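Notes on Sorting the Play Kitchen

The play kitchen set was purchased in June, when my sister's family was expected for an extended stay, and it has remained in the study ever since. It consists of toy fruit and vegetables, together with an assortment of plates, bowls and cups gathered from several sources. The original container, a cardboard box from Meinecke, did not survive the first month.

It has therefore become necessary to establish a proper arrangement. I consulted two friends, Houda Abdel Rahman and Arne Heitmann, both of whom have young children and firm views on storage. Houda recommends open trays at a low height. Arne prefers a single lidded tub - in his opinion, any system with more than one container will be abandoned by the second week.

I have adopted a position between the two. The household now follows these rules:

Food is kept apart from dishes. Fruit goes into the shallow Sololeo tray, and all plates and bowls are stacked in the drawer beneath it.

Pieces smaller than a walnut are held back from visitors under the age of 3.

All items are washed by hand in lukewarm water and left on a towel overnight. The dishwasher is not to be used, as one cup has already lost its shape.

Sorting is carried out on the white table in the study, which offers more room than the kitchen counter. My niece has been given responsibility for deciding which food belongs with which dish. Her decisions are final, although they do not always follow the rules set out above. Strawberries, for instance, are permitted in bowls at all times. 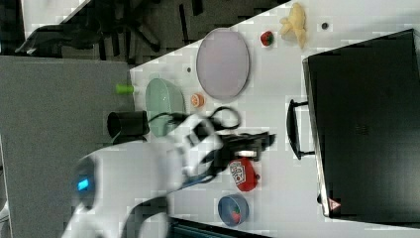
Fruit and dishes on the study table, with one strawberry in the blue bowl.

The matter of the plates remains open. The oval ones are too long for the drawer and must be placed at an angle, which prevents it from closing fully. Nhyira Mensah has kindly offered a wider drawer insert from her own kitchen, and I intend to measure it when I visit her next.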